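Workshop > Glass and Small Apparatus > Gallery > Pouring table

Pouring table, 3 September 2022

The pages in this section show the small apparatus we keep for teaching and demonstration work at Odance. This one covers the pouring table: a rack, tubes, a funnel, a vial on a cork stand, and the cloth underneath. Most of these pieces turn up on other pages too, but people kept asking how they go together, so they have a page of their own.

The set is kept under shelf number 458. It was put together in May from what was left of two older sets, and a few pieces were replaced where the old ones had chips or scratches. The stands came from Vikitz. The rack and the clips are from Schnyder, who still sell both separately. The glass is mixed and has no maker's mark that we could find.

A note on the cloth. Clear acrylic and clear glass are hard to see on a light bench, and for years we used the bare gray table and put up with it. A black cloth makes the edges of everything easier to find, both for the person doing the pouring and for anyone watching from the side. It does collect lint. We shake it out before use and wash it when shaking no longer helps.

1. Rack, tubes and funnel on the black cloth. The rack has four holes, and two of them hold glass tubes with white-knobbed clamp fittings. The funnel stands to the right, with its stem in a small vial on a cork stand.

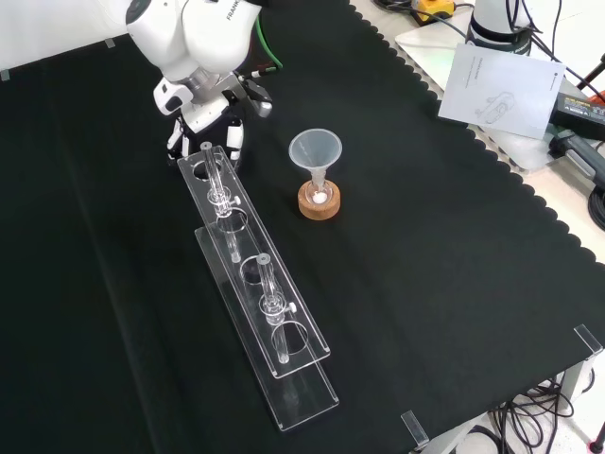 The usual order of work is to set the stand down first, then the vial, then the funnel. A funnel put into a vial that is still being moved will tip it, and a wide funnel is top-heavy even when it has nothing in it. Cork helps with this. It grips the cloth a little and it grips the glass a little, and it is kinder to a round base than a metal ring would be. We have tried rubber rings as well. They work, but they leave marks on the glass after a long session and they are a nuisance to clean.

Plastic funnels have replaced glass ones for almost everything we do at this table. They are light, they survive being dropped, and the translucent kind lets you follow the level of the liquid from outside. The drawback is that they stain. Anything strongly colored goes through the old funnels, which are stored in the lower drawer with the spare tubing. Funnels from the Prulik catalog fit our vials without an adapter. If you are buying for a set like this one, check the outside diameter of the stem before you order, as the mouth size printed on the box tells you nothing about whether it will go in.

The racks need more care than the glass. Acrylic scratches easily, and a scratched rack looks dirty even after washing. Use lukewarm water and a soft cloth, never a brush and never solvent. Stand it on its side to drain. The clips come off for washing and go back on before the tubes are put away – they get lost otherwise, and we bought 22 replacements in the first year for that reason.

Pouring down a rod is an old habit and still a good one. The liquid follows the glass and lands where you want it, with less splashing and fewer drips down the outside of the vessel. The rod should rest lightly against the wall of the funnel and stay there until the last drop has run off. Pour slowly, and stop well before the funnel is full. For practice we use 50 ml of water and repeat it until the cloth stays dry.
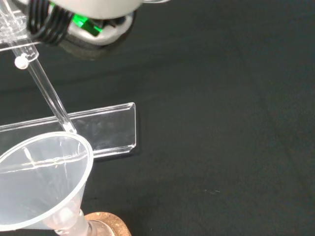 2. Glass stirring rod with its tip at the inner rim of the funnel, pale liquid inside.

After use, everything is rinsed and left to dry on the draining rack by the window. The cork stands are wiped only. They should not be soaked, and a stand that has begun to crumble is thrown out.

Storage boxes, labels and the full parts list for set 458 are on the next page of this section. The stirring rods have their own page under Glass, with lengths and diameters.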